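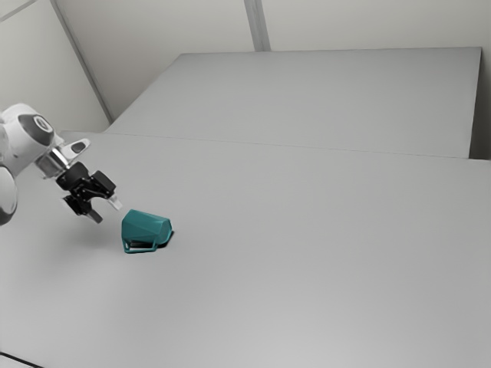 Mug on its side, robot arm to the left (computer render)

Home | Ask | Topics | Eating out | My town | Log in

Search the help pages... Go

Café wants my name and number before I can sit down. Do I have to give them?

Posted by Archana Rathore, 2020-08-06

Hello all, hoping someone who works in a café or pub can help me with this. I went to the Jollton Tea Rooms with my mum, first time out for a cuppa since March, and the girl on the door asked for my name and phone number before she'd show us to a table. It was a clipboard with a sheet of paper on it, and I could read the names and numbers of everyone who'd been in that morning. I don't mind the idea of it at all, I think it's sensible, but I really didn't like a dozen strangers being able to see my mobile number!

I asked if I could just put my first name and she went a bit pink and said she'd have to check with the owner. Mum was getting tired on her feet so I wrote the lot down and we went in. Lovely scones, by the way.

So am I allowed to say no? Can they turn you away if you do? And how long do they hang on to it? Mum wants to go again and I'd like to know where I stand before we do (she's 81 and hates a fuss).

12 people are following this
Share | Save | Report

Kuldeep Pathak

I help run a small place with my brother-in-law, Dwivedi's on the corner by the station, so I can tell you how we do it. As I understand it, in England it's voluntary for you as the customer. We're asked to take a name and number for one person in each group and keep it for 21 days, then get rid of it. If somebody says no thanks, we say fair enough and sit them down anyway. Another place might decide differently, it's their door after all, but I haven't heard of anyone round here being sent home over it.

The open clipboard is the bit I'd grumble about. We did exactly that on our first weekend, to be fair to them, as we were run off our feet and it was the only thing we could find. Then a lady pointed out she could see her ex-husband's number on it, and that was the end of the clipboard. Now we use little slips. You fill one in at the table, fold it and post it in an old biscuit tin, and the tin lives in the office. I bought a pack of 200 slips to start with and had to reorder before the month was out. They're cheap as anything.

Have a quiet word with the owner when it isn't busy. I'd much sooner hear it from a regular than read it online. And they shouldn't be using your number for offers or anything like that, so if you get a text about half-price cake you've every right to be cross.

Helpful (31) | Reply

Sota Sasaki

just put a made up number, everyone does

Helpful (2) | Reply

Shakuntala Kushwaha

Please don't put a made up number! If someone at the next table falls ill, that sheet is the only way of getting hold of you, and with your mum being 81 I'd want that phone call.

What I do is ring ahead. Most places will take your details when you book, so there's nothing to sign at the door and you can walk straight to your table. I did it for my dad's birthday in a pub over at Movport and it was no bother, they even kept us a table by the open window. If they do hand you a clipboard, ask them to write it down for you on a fresh sheet. I've done that twice now and they were nice about it both times.

Rules are a bit different in Scotland and Wales, so do check if you're off on your holidays.

Helpful (14) | Reply

3 replies | 5 shares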